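Ata da reunião do grupo de ensino por demonstração, 6 de dezembro

Local: sala pequena do Plostolex, ao lado da oficina
Presentes: Beril Erdem (a presidir), Vinzenz Leitner, Timo Nolte, Şengül Toprak
Ausência justificada: Erdal Taşdemir, que mandou notas por escrito, lidas no ponto 3
Ata redigida por Şengül Toprak

1. Abertura e aprovação da ata anterior

A Beril abriu a reunião agradecendo a todos terem vindo com aquele frio, e agradeceu também ao Timo o bolo de laranja, que desapareceu antes do fim do ponto 2 (a receita ficou prometida para a lista de correio). A ata anterior foi aprovada com uma correção pedida pelo Vinzenz: onde se lia que o comando remoto estava "pronto", deve ler-se "pronto para ensaios", coisa bem diferente, e ele tem toda a razão em insistir nisso.

2. Ponto da situação das demonstrações com blocos

O Timo fez um relato bastante completo, com a paciência que todos lhe conhecemos. Desde a última reunião gravaram-se 488 demonstrações da tarefa de apanhar blocos na caixa metálica, das quais 200 foram feitas guiando o braço à mão e as restantes por comando remoto. Cada sessão continua a começar com os blocos espalhados de novo, e quem os espalha nunca é quem vai conduzir o braço a seguir. Esta regra nasceu de uma sugestão da Şengül em março e tem-se portado muito bem, porque antes disso cada um arrumava os blocos, sem querer, da maneira que lhe dava mais jeito.

Conversou-se longamente sobre os casos difíceis. O bloco encostado à parede da caixa é de longe o que mais faz suar os operadores, sobretudo os que ainda estão a aprender, e o segundo lugar vai para os blocos que ficam encostados uns aos outros, onde não há espaço para meter um dedo da garra sem empurrar o vizinho. O Vinzenz contou que, no comando remoto, a tentação é descer depressa e corrigir já lá em baixo, e que as gravações assim feitas ficam cheias de pequenos solavancos. À mão, pelo contrário, as pessoas param naturalmente antes de descer, olham, e só depois baixam o braço. Ele gostaria muito que conseguíssemos passar esse hábito para quem trabalha com o comando.

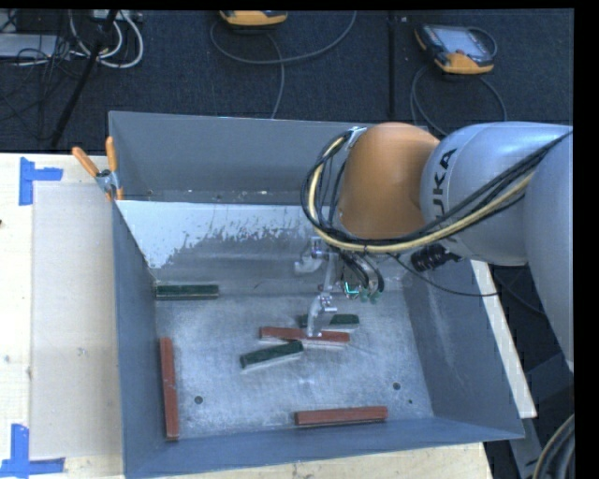
A Beril perguntou se valia a pena separar as gravações com solavancos das restantes ou se era melhor deitá-las fora de uma vez. Houve opiniões para todos os gostos. O Timo prefere guardar tudo e marcar; o Vinzenz acha que se guarda demasiado e que depois ninguém tem tempo de voltar atrás. Depois de uma discussão animada (e muito cordial, diga-se), ficou assente que se guardam todas, com uma nota curta do operador no fim de cada gravação a dizer se a repetiria ou não. O Timo prepara o campo para essa nota.

3. Notas do Erdal sobre o guiamento à mão

A Şengül leu em voz alta as duas páginas que o Erdal enviou. Resumem-se aqui, com pena, pois o original tem muito mais graça.

O Erdal esteve a acompanhar os colegas novos da Hultley nas primeiras demonstrações deles e reparou que quase todos agarram o braço demasiado perto da garra. Dali sente-se melhor o contacto com o bloco, é certo, mas perde-se o controlo da orientação, e o pulso acaba por rodar sem que a pessoa dê por isso. Ele sugere que se ensine toda a gente a usar as duas mãos, uma a orientar e outra a levar o peso do movimento, e que se façam três ou quatro passagens sem gravar antes de começar a sério. Pede também que deixemos de falar com o operador durante a demonstração. A Beril confessou-se culpada e prometeu emendar-se.

Escreve ainda o Erdal que os cabos merecem mais atenção do que lhes temos dado. Quando o braço é levado à mão para posições a que o programa nunca o levaria, o feixe de cabos e mangueiras dobra em sítios novos, e convém passar os olhos por ele antes de cada sessão e outra vez no fim. Todos concordaram. O Vinzenz acrescenta este passo à folha de preparação que está afixada na oficina, em letra grande, a pedido da Şengül, que já não vê bem a letra pequena e não tem vergonha de o dizer.

4. Comando remoto: atraso e cansaço

O Vinzenz apresentou os ensaios feitos a partir da sala da Lalitside, com o operador longe do braço e a trabalhar só pela imagem. O atraso entre o gesto e o movimento pareceu-lhe suportável, mas os operadores queixam-se de não perceber bem a profundidade, principalmente no momento em que um dos dedos da garra tapa o bloco. Uma segunda câmara, mais baixa e de lado, seria a resposta mais simples. O Timo lembrou que uma câmara baixa fica com a parede da caixa à frente, e andou-se um bom bocado às voltas com isto, com desenhos no quadro e uma caixa de sapatos a fazer de modelo. O Vinzenz fica de experimentar duas posições e trazer imagens à próxima reunião.

Sobre o cansaço, a Şengül perguntou a todos os operadores quanto tempo aguentam com boa concentração. As respostas andaram por volta de 35 minutos, um pouco menos para quem começou há pouco tempo. Passa portanto a haver uma pausa obrigatória ao fim desse tempo, mesmo quando a sessão está a correr bem e apetece continuar, e a Beril pediu que ninguém se sinta mal por parar antes.

5. Variedade das posições e próximos passos

Até agora a tarefa tem sido feita com 6 blocos, de duas cores, e o grupo discutiu se já era altura de complicar. O Timo gostaria de juntar peças de outros tamanhos. A Beril pediu calma e lembrou que ainda há zonas da caixa quase sem demonstrações, em particular junto à parede da frente e nos cantos, e que seria uma pena mudar de peças antes de as cobrir. Ficou decidido manter os mesmos blocos até à revisão de março e, entretanto, pedir aos operadores que comecem cada sessão por uma dessas zonas, enquanto estão frescos. O Timo faz um mapa simples da caixa, para se ir pintando à mão à medida que as zonas ficam cobertas. Houve voluntários imediatos para os lápis de cor.

O Vinzenz levantou também a questão da posição da caixa em cima da mesa. Quer que se confirme no início do dia que ela não andou, por pouco que seja, porque uma pequena deslocação estraga a comparação entre as gravações da manhã e as da tarde. Ninguém se opôs, e ele próprio faz a verificação esta semana, passando depois a tarefa ao Timo.

6. Outros assuntos

A Beril informou que a visita dos colegas da Hultley se mantém e que gostariam de experimentar o guiamento à mão com as suas próprias mãos, passe a repetição. O Erdal, nas notas, oferecia-se para os receber, e o grupo aceitou com alívio e gratidão.

A Şengül pediu que as folhas de sessão sejam preenchidas no próprio dia. Há várias em branco, e reconstruir de memória quem conduziu o quê dá um trabalho que se evitava muito bem.

7. Tarefas distribuídas

Timo Nolte: campo para a nota do operador; mapa das zonas da caixa; receita do bolo.
Vinzenz Leitner: folha de preparação com a verificação dos cabos; duas posições para a segunda câmara; posição da caixa, esta semana.
Erdal Taşdemir: receção dos colegas da Hultley; texto curto sobre como segurar o braço com as duas mãos.
Şengül Toprak: aviso sobre as pausas; cobrança das folhas em atraso.
Beril Erdem: marcar a revisão de março e ficar calada durante as demonstrações.

A próxima reunião será marcada por correio eletrónico, assim que o Erdal confirmar a sua disponibilidade.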